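Vedley workshop, Bay 2 — weekly walk-round checklist with comments
Checked by: Damilola Tamuno
Comments read by: Yolanda Pettigrew
Day: Sunday, before the early shift
Sheet no. 2556

Scope: car bodywork, black plastic panels and ducting, rubber parts, blue shelving, cables near the car.

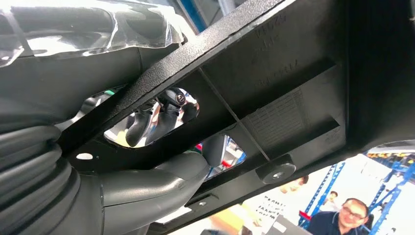

Black textured panel from the underside, with the ribbed bellows and duct beside it
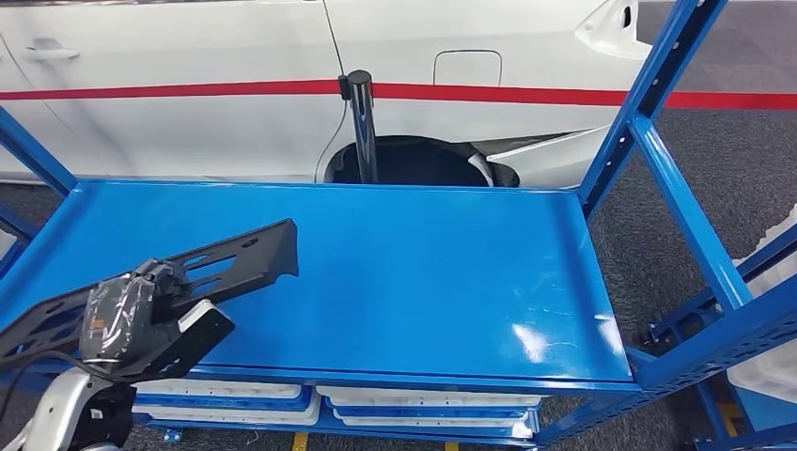
Does the clear wrap have to come off before the panel is checked?
Leave it on unless the surface beneath is on your list for the day. If it is, lift the wrap by hand, do the check and put it back the same way. No blades anywhere near trim.

1. Bellows
Check each fold for splits, flat spots and trapped grit. Press with a thumb, don't pull.
Result: OK.
Comment: Look into the folds with a torch. The last sheet only said "looks fine" and Yolanda sent it back.

2. Duct
Run a gloved hand along the curve. Check the slot near the lower edge is clear.
Result: OK.

3. Textured panel and ribs
Look for white stress marks where the ribs meet, and at the rubber pad.
Result: OK, one note.
Comment: Moulded lettering is hard to read at an angle. Take the part number from the delivery paperwork — Kowalczyk put it on the second page.

4. Rubber pad
Should sit square and not turn under finger pressure.
Result: OK.

5. White bodywork and red stripe
Check for chips and scuffs at shelf height, then along the stripe. Check the flap seam is even all the way round.
Result: OK.
Comment: Jalen asked whether polish is allowed on the stripe. Not on this check. Report it and leave it.

6. Wheel arch
Check the trim edge by eye and by hand.
Result: OK.

7. Cable by the black post
Must hang free and not rub on the paint. Must not lie where people walk.
Result: Recheck.
Comment: The loop comes down low by the wheel arch. I would like it shorter. Passed to Fitzgerald Fitzsimmons.

8. Blue shelving cart
Check the lip of the top shelf for burrs, braces for bends, upright slots for damage. Shelf limit on our sheet is 200 kg.
Result: OK, marks noted.
Comment: A few faint scratches on the top shelf, surface only. No need to repaint.

Open items carried over: item 7 only. Job 3880 raised. Mei Kincaid to sign once the cable has been looked at.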